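Progress report to the Pomare fund - the open day and what came of it

Hello Tane,

You asked for something short and readable this time, so I'll leave the spreadsheets for the annual return and tell you mostly about the open day, which took up nearly all of May one way or another. The kitchen table demonstration was the part your money paid for, so it gets the most room. Arm, toy food, colander, ketchup - all at the Hisby unit. 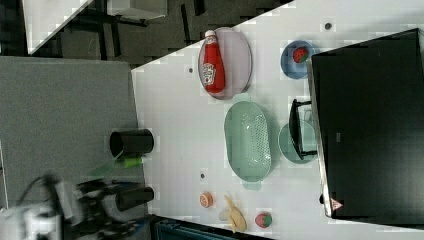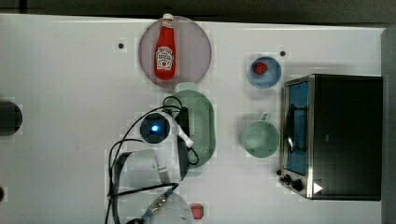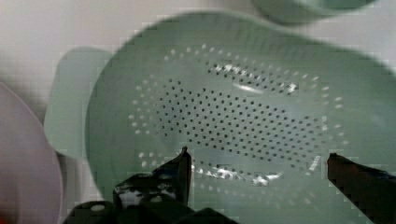 We had 303 people through the door, against the 200 we put in the bid, and I was hoarse by teatime! The afternoon was far busier than the morning (the school coaches all came after lunch) and next time I'd want timed slots, or at least a rope. Children went straight to the front and stayed there. The grown-ups hung back and asked me whether it could do their washing up, and I must have said "not yet" to every one of them.

The question I enjoyed most came from a retired baker who wanted to know how the arm tells a strawberry from a tomato. I gave her a rather long answer about training examples - she was very patient - and she's since written to ask if she can come back and see it on a quiet day. I've said yes.

Now the work itself. Since my last report we've recorded 843 practice runs on Homier, our household tasks project, mostly picking things up and putting them in or on other things. Bowls and plates are going well. Round food is still a nuisance as it rolls, and I'd like another couple of months on that before I promise you anything. The Flamer software, which plans the arm's movements, had a bad patch in the spring when an update slowed everything down, but we went back to the older version and it's been steady.

Money: we're 19 pounds over on printing, all of it leaflets, and under on travel, so I'd like to move a bit across if you're happy with that. Could you let me know by email? The hire of the unit is paid up to the end of the summer.

Still to do are the write-up for schools, which is half drafted, and a second open day in the autumn. I've asked Hisby to hold the bigger room for us, and they want an answer fairly soon, so that's the other thing I need from you.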